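Putting the sweaters away

I do the winter clothes in one go, usually in August, which sounds early until you remember how long it takes me to get around to anything. By then the knits have been sitting on the shelf in the bedroom closet since spring, folded badly, with the T-shirts pushed in front of them. This year I decided to take everything out and start over.

The closet in this apartment is 35 inches wide. It has one rod, one shelf above it, and a floor that collects shoes. The previous place had a whole wall of storage and I got lazy there. I owned things I hadn't worn in years and it didn't matter, as there was always another drawer. Here it matters.

I work on the bed. I've tried the floor and my knees don't like it, and the kitchen table always has something sticky on it that I find out about too late. The bed is the right height if I kneel on a cushion, and I can't go to sleep until it's cleared, so the job gets finished the same day. I leave the striped cover on. It washes easily, and the stripes are handy for folding against if you care about getting an edge straight. I care a little.

The order I follow is heavy sweaters first, then cardigans, then the odd pieces that don't fold into a neat shape. Anything with a ruffle or a shaped hem goes in that last group. I used to leave those on hangers and they grew. I had a gray Emell cardigan that I bought to sit at the hip, and after two winters on a hanger it was most of the way to my knees. I still wear it, but only in the house.

So now all knits get folded, no exceptions. Lay it face down, smooth it out from the middle, bring the sides in, sleeves down the back, then fold up from the bottom. Two folds for thin ones and one for thick ones. I have seen the method where you roll them and stand them up in a drawer, and I tried it for a season. It works fine for T-shirts. With sweaters the ribbing rolled the wrong way and stayed like that, and I had to steam the collars before I could wear anything.

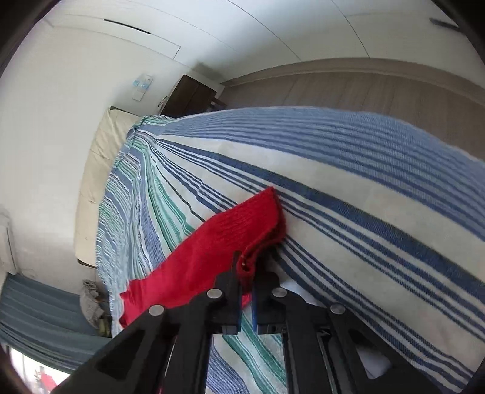 Ribbed edges are the slow part for me in general. They curl under when you aren't looking, and if you put the weight of other sweaters on top, the curl sets. I flatten each one with my fingers before the last fold. It adds a minute per sweater, and it saves getting the steamer out in November when I'm already running late for work.

For storage I bought three zip bags from Vurnonholm, the flat kind meant to slide under a bed. They were fine. The zippers are a bit thin and one of them sticks at the corner, so I go slowly there. The clear panel on top is useful. The handles are only stitched on one side, though, and I wouldn't lift a full bag by them. I drag them out by the body of the bag instead.

The bags fit under my bed with a small gap to spare, but only after I moved the suitcase. The suitcase is now on the closet shelf where the sweaters used to be, so you could argue I have gained nothing. I did get the front half of the shelf back, and I can reach the T-shirts without an avalanche.

Before anything goes in a bag it has to be clean. I wash by hand in the bathroom sink with Nesik wool soap, one or two pieces at a time, and dry them flat on a towel over the tub. This takes most of a week — there is only one tub. I had done that part already, so folding day was only folding. I also went over the elbows and cuffs for holes and found two small ones, both in the same navy sweater. That one is in the mending basket, which has its own problems.

I did get rid of some things. A pair of gloves with no partner, a scarf I never liked, and a Mottram pullover that shrank the first time it was washed and that I kept anyway for four years in case it changed its mind. The scarf and the pullover went in the donation bag by the front door. The glove went in the rag bin.

Each bag gets a strip of masking tape with what's inside, written in marker. Last year I wrote "winter" on all of them, and that was no help at all. Now they say "thick," "cardigans" and "odd shapes." I put cedar blocks in the corners, sanded a little to bring the smell back.

The whole thing took from after breakfast until 3:07 in the afternoon, with a break for lunch and a longer one for a phone call. Next is the coat situation by the front door. There are more coats than hooks, and two of the hooks are loose in the wall, so I need to find the drill first.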